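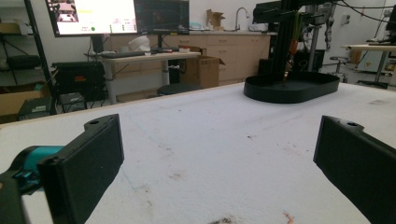 Figure 1. White-covered work surface, with desk, stool and floor storage behind.

Home | Courses | Handouts | Staff | Contact

We use cookies to remember your settings. By continuing to browse you agree to our cookie policy.

Facilities and Workplace Practice
Handout 2: Surfaces, Desks and Floor Storage
Course instructor: Shengli Dong
Issued 17/02/2020

1. Purpose of the session

The session deals with the ordinary fittings of a shared workroom and the manner in which they are kept. Students should read the handout before class and bring it to the Prurnau building. The written task in Section 5 is worth 50 points.

2. Covered work surfaces

A soft covering protects both the table and the items set down on it. It also holds marks. The white covering in Figure 1 has a slightly fuzzy face, similar to felt or foam, and carries scattered gray and brown smudges, with a darker brown stain toward the near side. Staining of this type does not in itself require replacement. The covering should be replaced when fibers lift freely under the hand, when the material no longer lies flat, or when a mark could be mistaken for a part or a label.

Vacuum before any damp cleaning. Solvents are not to be used on soft coverings in any room on the course list. A tray with a raised rim, such as the black oval one at the right of the figure, may be used to confine small quantities of loose or messy material. Trays are emptied at the end of each booking.

3. Desks and seating

The desk should hold what is used at the desk. Personal items, cloths and bags are to be moved to the side shelf before work starts. In Figure 1 a keyboard shares the light wooden top with a white object and a small red and white item; students should consider which of these they would leave in place and be prepared to defend the choice.

Stools without backs are acceptable for tasks of up to 30 minutes. They are to be pushed under the desk when not in use, clear of the walking route. The minimum clear width of a walking route in the Prurnau rooms is 950 mm.

4. Boxes, cases and shelving

Cardboard boxes are placed on shelving wherever possible, heavier boxes on the lower shelves. An open box on the floor is permitted only while it is being packed or unpacked. Equipment cases should stand with their labels facing outward. The Lastel inventory sheet must be updated whenever a case changes rooms.

5. Written task

Choose a workroom to which you have regular access. Prepare a one-page plan showing the work surface, desk, seating and storage, and add a short statement of the changes you recommend. Use the Hastix plan template. Photographs may be attached but are not graded.

Plans are submitted in paper form to the course office. Students repeating the course in August should request the revised template from the instructor.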